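9 Apr 2023 – Wimdale notebook, hand-held demos, clutter-to-box task

Continued with the two-gripper collection for the Situmow set. The target today was the small objects going in the open box, one after another, with the cable as the hard item.
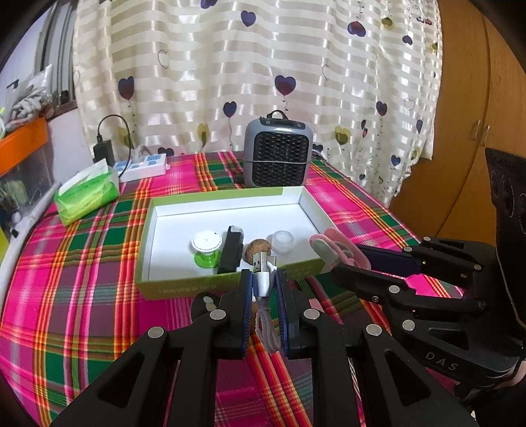
The cable is still where I lose most time. If I close the pads on the middle of the coil, the plug swings and I can not predict where it will land. If I hold it close to the plug, with the metal part pointing up, the rest hangs down under the jaws and follows the hand quite well. I wrote this as the rule for the cable from now on: grasp near the plug, lift straight, wait one moment, then move over the wall of the box.

The second hand needs a rule also. In the January demos I let it rest anywhere, and when we trained on them at Setano the policy learned to make small useless movements with the right arm. Now I keep the right gripper beside the box, near the pink cloth, and it moves only when it has a job.

Things to remember about objects:
- Walnut: easy to grasp, but it rolls if I open the jaws too high. Lower first.
- Small translucent container: the wrist camera sees it badly against the white inside of the box. I approach slower.
- Black upright block: falls when the hand passes too close. If it falls, I finish the demo and mark it – I do not fix it in the middle.
- Phone grip stand: no problems.

Recorded 49 demos. I throw away four: in two the tracking jumped when I turned my wrist fast, in the other two I touched the box and it moved on the tablecloth. The striped cloth is good for tracking, so I leave it.

Longest demo is 900 frames, which is too long for this task. I was hesitating with the cable. Maybe I should practice a few times without recording before each session.

To do:
- ask Rissanen if the finger pads can be ordered in one color for both hands
- replay the cable demos on the arms at half speed
- try the pink cloth as a grasp object, first with the left hand only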